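The Gripper That Never Slips

Robot hands look wonderful in simulation. Buyers should ask what happens on Monday.

Every company that sells a robot gripper now has a kitchen. It may have a lab too, and a loading dock with a dented roller door, but the kitchen is what the sales team shows you first. Very often it doesn't exist. It lives on a server, where the drawers open without sticking and the floor has never met a drop of cooking oil.

I spent most of December with three grippers and the claims made for them. Two came with simulated test results, page after page of them. The third came with a one-sheet spec and a phone number. Guess which one I trusted least at the start of the month. I had changed my mind by the end of it.

The Fadura is a two-finger parallel gripper, light and quick, sold to people who want to pick up small things and put them in other places. The Tanguy costs more and has softer fingers that wrap a little around whatever they close on. The Hallen is heavy and plain and looks as if it was designed by someone who repairs tractors. All three will bolt to the same class of arm. All three, according to the people who make them, are ready for the home.

Sirmont, which sells the simulation software used for both the Fadura and the Tanguy results, runs its grippers through 200 household tasks. The pass rates are high. They are so high, in fact, that the two grippers come out nearly tied, which ought to worry anybody who has held one in each hand. A test that can't tell a stiff finger from a soft one may be measuring something else, such as how well the arm gets to the right spot.

Getting to the right spot is hard, and I don't want to wave it away. Reaching into a cabinet is an ugly problem for an arm. The elbow needs somewhere to go, the wrist has to come in at an angle, and an open drawer in the way can rule out half the poses the planner would like to use. Simulation is good at this. You can let an arm bang its elbow all night and nobody has to buy a new elbow.
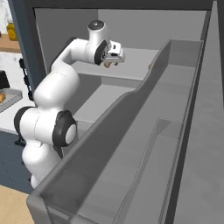 A simulated arm works at an open gray cabinet, a small tan object held in its gripper. The geometry is the easy part to check.

My quarrel begins at the fingertips. Contact is where simulators make their guesses: how much a pad squashes, how much a surface grips back, what a thing does when it is held a little off center. A rendered object weighs what its file says it weighs. Set the friction a touch too high and a poor grasp turns into a fine one. I asked Sirmont how its friction values were chosen. The answer was that they were "tuned for stable behavior," a phrase I have read several times since and like less each time.

So I did the slow version. I picked 32 objects that a person might pull out of a kitchen cupboard, among them a bag of rice, a jar lid, a wet sponge, an egg and a stack of paper cups. Each gripper got five tries at each object, on the same arm, at the same speed, with the same camera looking over its shoulder. I reset everything by hand, and I don't recommend it as a hobby.

The Fadura was the quickest and the least reliable. It dropped or crushed 11 of the objects at least once, and it never held the sponge long enough to count. The Tanguy did better with anything round, then got its soft fingers wedged behind the jar lid and stayed there until I cut the power. The Hallen was slow, loud and too wide for the narrower shelf. It also dropped less than either of the others, and when it did miss, it missed the same way every time. Engineers can work with that.

None of this makes the Hallen a good home gripper. It is too big, and its cable comes out exactly where you would want to put another shelf. Thirty-two objects is a small test, too, and a different cupboard might have put them in another order. I would be glad to see somebody repeat it with a better sponge.

Still, the gap between the brochure and the bench was wide enough to cost a buyer real money. The two tied grippers were nowhere near tied. The failures I saw hardly showed up in the simulated reports, which list a drop as a drop and leave out whether the object slid, tipped or burst. That detail is what tells you whether to change the finger pads or send the whole thing back.

If you are shopping, ask for the friction settings. Ask which tasks were thrown out before the final list was made, and what the failures looked like. Ask to see the same task done on hardware, uncut, with an object you brought in your own bag. Fadura agreed to that when I asked. Tanguy wanted to know what was in the bag.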